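Setting Up Your Torau Closet Dehumidifier

3. Clear the closet before you plug anything in. I pile it all on the bed and fold as I go (dark stuff first, it shows the mildew dust worst!).
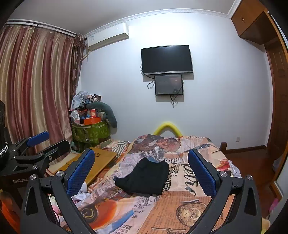 4. Set the Torau on the floor with 7 inches free on every side. Mine sat too close to the wall for a month and just hummed at me.

5. Slide the tank in until it clicks, then hold the Dry button until the light goes steady. Leave the door shut for 45 minutes.

Note: if the light keeps blinking, the float is stuck. Pull the tank, jiggle the little white float and try again. Carla Geagea tipped me off to that one.

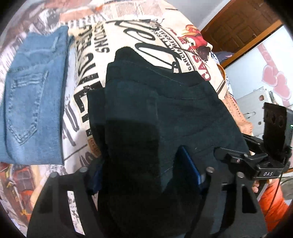

Folded dark clothes waiting on the bed.

Caution: unplug it before you empty the tank. And please don't run it off a skinny extension cord, I melted one in December.

6. Check heavy knits before they go back in. Collars and cuffs hang on to damp longest, so give those a good squeeze with your fingers.

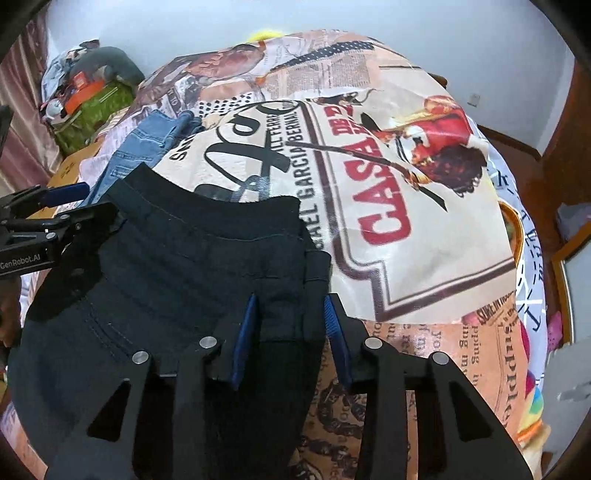 If they still feel clammy, drape them over a chair overnight and run the Torau again in the morning. I keep mine on Low after that, and rinse the filter whenever it looks fuzzy.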